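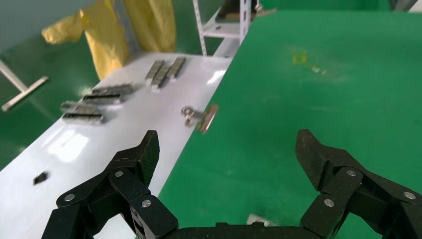

Gripper view of a Trevow cell, with metal parts laid out on the table.

TOLENTINO, April 9, 2022 - Durkitia today opened orders for Trevow, a two-arm workcell kit for shops that handle small sheet-metal parts by hand. The kit covers picking, holding and passing parts between stations. It is sold complete, with arms, grippers, cameras, controller and software.

Trevow is meant for manufacturers with short runs and frequent part changes. An operator teaches a new part by guiding the arms through the job and confirming the grip points on a tablet. Durkitia says most customers in its pilot program had a first part running within 14 days of delivery.

The pilot began at the company's Purncombe workshop and later moved to customer sites. Over the course of it, the cells worked with 145 different part numbers, almost all of them brackets, clips and small covers.

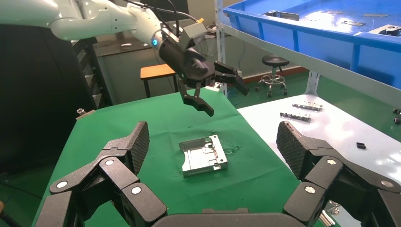
Each arm is controlled separately, so one can hold a part while the other fetches the next. The cell can be set up on a table the customer already owns and does not need to be bolted to the floor. It runs from a standard wall outlet.

"Our customers were paying people to move brackets from a bin to a bench all day," said Remedios Sison, product manager for Trevow. "They wanted that job covered, and they did not want to rebuild the shop to do it." 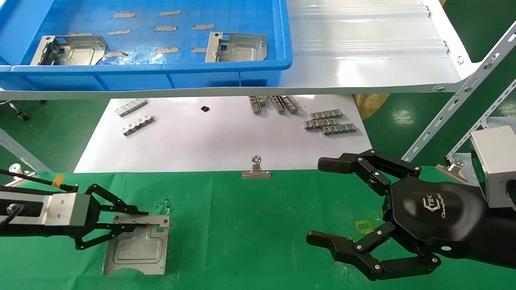
Part supply is kept simple. Trevow does not require custom feeders, and parts can be presented in the containers a shop has on hand. At the bench, sheet-metal brackets sit in a blue plastic tray on a shelf over the work area, and the green work mat is held down with ordinary binder clips. A parallel-link gripper holds the bracket, and a multi-fingered hand can be fitted on the other side as an option.

Trevow ships in March of next year to the first 28 customers, with general delivery to follow. The price includes two days of on-site training and 20 hours of remote support. Extra grippers and the multi-fingered hand are sold separately.

Durkitia builds automation equipment for small and mid-size manufacturers. Demonstrations at Purncombe can be booked through the company's sales office.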